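Home Newsletter Rooms Supplies Back issues Search

Artificial stems in glass: cutting, weighting, cleaning, placement

The last supplies item covered desk lamps. Several offices wrote back asking for the same treatment of tabletop flowers, in particular the fabric and plastic stems that have replaced cut flowers in most of the Nevemmont rooms. These notes apply to artificial stems in glass vases. Potted plants come up briefly at the end.

Selecting the vase

Glass vases are bought by height, but the dimension that decides whether an arrangement works is the inside diameter of the neck. A bundle of artificial stems is stiffer than a bundle of cut flowers and does not settle. If the neck is too wide, the stems slide to one side and the whole bouquet leans. If it is too narrow, the plastic sleeves bind against each other and the heads point in one direction.

Take the full bundle in one hand, squeeze it firmly, and measure across at the point where the neck will be. The neck should be wider than this by a finger's thickness. For a mixed bundle with grass or blade foliage, allow two fingers. The foliage has to bend outward at the rim, and it creases if it is trapped.

Ribbed glass hides the stems better than plain glass. The ribs break up the view of the cut ends, the wire and whatever has been used as ballast. Colored glass does the same. Plain clear cylinders show everything, including fingerprints on the inner wall, and we have stopped ordering them. The present stock comes from Egger and is ribbed clear or tinted, in heights up to nine inches.

Cutting

Stems arrive longer than needed, the common length being 22 inches. Most have a steel wire core inside a plastic sleeve. Household scissors will mark the sleeve and leave the wire intact. Use side cutters or small bolt cutters. Wear eye protection, and point the waste end down into a bin when cutting.

1. Stand the stem outside the vase, against the glass, with the head at the intended height.
2. Mark the sleeve level with the base of the vase. Do not allow for ballast at this stage.
3. Cut just below the mark. A stem can be shortened again later.
4. Press the cut end against a hard surface to flatten any burr, then cover it with a turn of tape. Bare wire scratches glass and will rust if the vase is rinsed and put away damp.

Leave the foliage until all the flower stems are cut. Grass leaves are usually molded in one piece with a short stub and can be pushed into the gaps by hand. Where a leaf is too long it is better to bend it over the rim than to trim the tip. A trimmed tip reads as a square end from across the room.

Height

The usual florist's proportion puts the finished arrangement at one and a half to two times the height of the vase. Artificial stems will tolerate more than this because they can be wired upright, and people are inclined to use the extra. The result tips over. We tried one arrangement at the Humside rooms that finished at almost 34 inches in a nine-inch vase. It went down twice in a morning with the window open. It has since been cut to half that and has stayed up.

On a table where people sit facing each other, the heads should be either clearly below eye level or clearly above it. Tabletop arrangements in glass should in practice always go below.

Ballast

An artificial bouquet in an empty vase has all its weight at the top. Cut flowers have water to hold them down. Something has to stand in for the water, and the choices in use here are as follows.

Glass gravel. Clean and heavy, with no dust. One bag of Zetatent gravel is 284 grams, enough for a small vase. Larger ones take two bags. Pour it in with the vase tilted. Dropped from height it can chip the base.

Sand. Cheaper and heavier for its volume. It clings to the inside of the glass by static and looks dirty within a few weeks. Acceptable in tinted vases only.

Resin "water". Sets hard and looks convincing for a time. It cannot be removed, and the vase is lost if the stems are ever changed. Not recommended.

Floral foam. Too light to count as ballast. It holds stems at an angle well and can be used on top of gravel, wedged below the neck where it is not seen.

Place the stems first, holding them together in the center, and pour the gravel around them. Pushing stems down into gravel afterward bends the wire at the base, and the bend works its way up.

Shaping

Stems are packed flat. The petals come out of the box pressed to one side and will stay like that unless they are opened by hand. Start with the outermost petals and bend each back at its root. Poppy-type heads need the most work. The petals are single layers of fabric, and each one shows. Hydrangea-type heads are made of many small florets on a common core and need only to be loosened with the fingertips, after which they hold their shape for years.

A hair dryer on its low setting helps with creased fabric. Keep it moving. On high it will curl the edges and may soften the glue at the center of the flower.

Long leaves should be drawn between thumb and finger, as one would curl paper ribbon but without the blade. This gives a slow outward curve. Work from the center of the bouquet to the outside so that the inner leaves stand straighter than the outer ones.

Color and light

Reds fade first. Blues go toward gray. Greens last longest, although the cheaper yellow-greens turn brown at the tips. The rate depends almost entirely on the amount of direct sun. Arrangements on a window sill should be turned a quarter turn whenever they are dusted and exchanged with one from deeper in the room twice a year.

Fabric petals let some light through, and red ones look considerably brighter with a window behind them than under ceiling fixtures. This is a fair argument for putting red near the daylight despite the fading. It should be accepted as a running cost. Blue gains less from backlight and can go wherever there is space.

Two vases of different heights on one surface sit together better than two of the same height. Keep one color to each vase. Mixed colors in a single small vase tend to look like leftovers – which, in our stockroom, they generally are.

Cleaning

Dust is the main cause of arrangements being thrown out early. Once dust has bonded with grease from the air it does not brush off.

Monthly: a soft dry paintbrush, working from the top down, with a cloth under the vase. Canned air can be used outdoors. Indoors it only moves the dust to the next desk.

Twice a year: take the stems out, wipe plastic leaves with a damp cloth and a drop of dish soap, and wipe again with plain water. Test fabric petals on the underside first. Some red dyes run. Stand the stems upside down until dry and reassemble the day after.

Wash the glass and the gravel at the same time. Gravel goes in a kitchen strainer under the cold tap. The inside of the vase must be fully dry before anything goes back in, or a fog line forms just above the gravel and can be removed only by starting over.

Placement

Keep glass back from the table edge by at least the width of a hand. Trailing foliage is caught by sleeves more often than the vase itself, so the trailing side should face the middle of the table. Felt dots under the base prevent scratching on painted and lacquered tops. 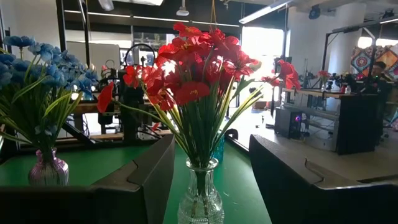 Poppy-type heads in clear ribbed glass, hydrangea-type in the smaller pinkish-purple vase.
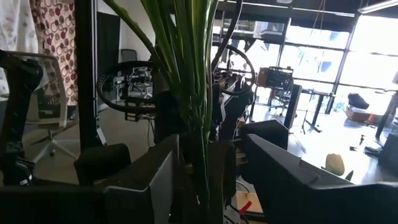 Ottilie Sutter
Rooms and Supplies, Nevemmont newsletter, January issue

The blue stems show how far thin leaves will drape from a small vase. Leaves of this kind cover a good part of the glass, and a tinted vase is rather wasted under them unless one side is kept clear. The red bouquet carries longer leaves that fan outward with the flowers, and this is the form to aim for in the larger size.

Tall upright plants follow other rules. A plant with long, narrow leaves screens a view only partly, and it can stand in a line of sight where a broad-leaved plant of the same height would block it. Keep the leaves clear of walkways. The tips split when brushed repeatedly and the split travels downward. Dust each leaf from base to tip, supporting it from behind with the other hand.

Side cutters and tape can be borrowed from the supplies cabinet. Gravel is ordered through the usual form, with the vase size given in the notes field. Tinted vases are out of stock until the next Egger delivery – ribbed clear can be had now.

Comments (4)

m.t.
Can the gravel be reused after sand has been in the same vase? Ours still looks cloudy.

O. Sutter
Yes. Rinse the vase with a little vinegar first, then dish soap. The cloudiness is in the glass, the gravel is fine.

Humside second floor
For the record, the tall one went over three times. The third was in the afternoon.

Petals
Steam from a kettle works better than a hair dryer on the red ones. Hold them well above the spout and let them hang to dry.

Newsletter Previous item Next item Top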